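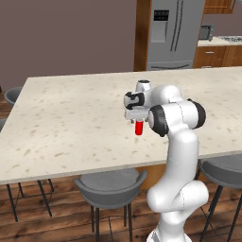
How does a robot learn to pick stuff up?

Think about how you learned to tie your shoes. Someone showed you. Then showed you again. And again. Robots that learn are a lot like that, only they need WAY more turns.

Each turn is called an example. One example = one try at one job, start to finish. Pick up the red cylinder, move it over the counter, put it down. Done. Next one.

Who does the showing?

A person does. At the Dustard project the kitchen is made on a computer, kind of like a video game. The robot arm, the stools, the fridge – all of it lives inside the program, which is called Hiver. A person steers the arm with a controler in their hand. Left a bit, down a bit, squeeze. The computer saves everything: what the arm's camera saw, how each joint bent, when the fingers closed.

Why a pretend kitchen?

Nothing breaks. Nothing to mop up. And you can start over with one button! Drop the cylinder on the floor? Press reset, it's back.

So is one example enough?

Nope. If the robot only ever sees the cylinder in one spot, it learns that one spot. Move it over a little and the robot grabs air. So we change things. New spot on the counter. New starting pose for the arm. Sometimes a new color on the walls.

For the first job we saved 19 tries. Five were no good – bumped the counter, or the fingers shut too soon. Those go in a seperate folder with a label, so the learning program knows they are misses.

Then what?

All the good tries go into the learning program. Ours is named Grurker. It looks for what they have in common and then has a go by itself, no person steering. First go is usually bad. Really wobbly. So, more examples.

Try it at home

Get a cup and a friend. Close your eyes. Your friend moves your hand to the cup three times, same spot. Now your friend slides the cup over and you try to find it alone. Hard? Do it again with nine different spots.

Words to know

Gripper – the robot's hand
Joint – a place where the arm bends
Reset – put everything back to the start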